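How does a robot learn to hold a computer chip?

Inside every computer there is a small square part called the processor. It does the thinking work. It sits in a special place on the big green board, and this place is called the socket. Old sockets can have almost 1000 very small contacts, and newer ones can have many more. If you bend only one of them, the computer may not start again.

For a person it is already a difficult job. You must hold the processor by its sides and put it down flat. For a robot it is harder, as it has no skin to feel with. So in the Moges workshop we compare grippers. A gripper is the hand of a robot.

We try 3 kinds of fingers. The Cadetti fingers are narrow and stiff. The Suvetti fingers are wider and a little soft. The Jerkar fingers can bend in the middle, like yours.

Processors, sockets and a robot at work inside computers:

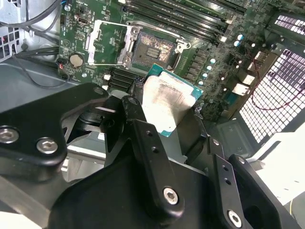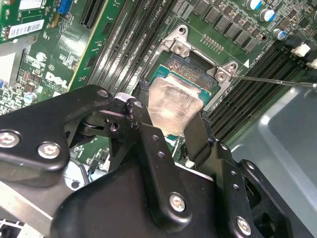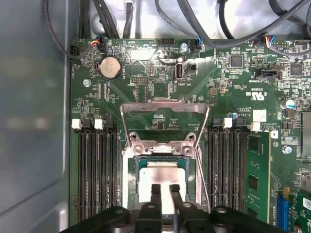
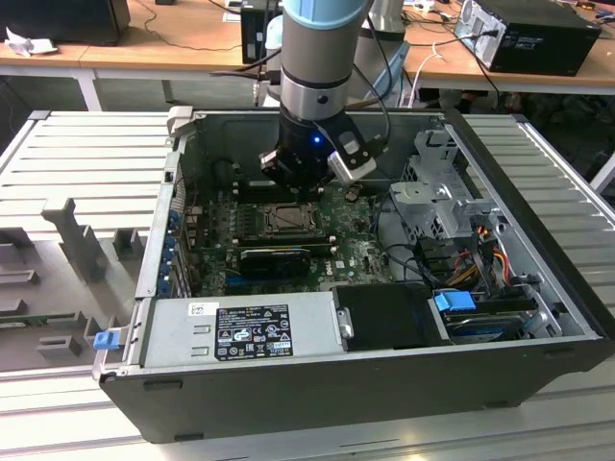 Every kind of finger gets the same 500 tries, and we write down three things. Did the processor stay straight? Did it slip? Did the fingers touch something they should not touch? Stiff fingers hold a chip very exactly, but if they come down in the wrong place they push hard. Soft fingers forgive a small mistake, but the chip can turn a little between them.

The camera is important too. A camera near the hand sees small things well. A camera beside the table sees the whole arm, but the chip looks tiny to it. We like to use both.

You can try this at home with a postage stamp and two pencils. Hold one pencil in each hand, pick up the stamp by its edges and lay it inside a square that you drew on paper. Then put a soft rubber on the end of each pencil and do it again. Which way was easier for you?

In September we will start with the next part of the job, closing the little metal lever beside the socket.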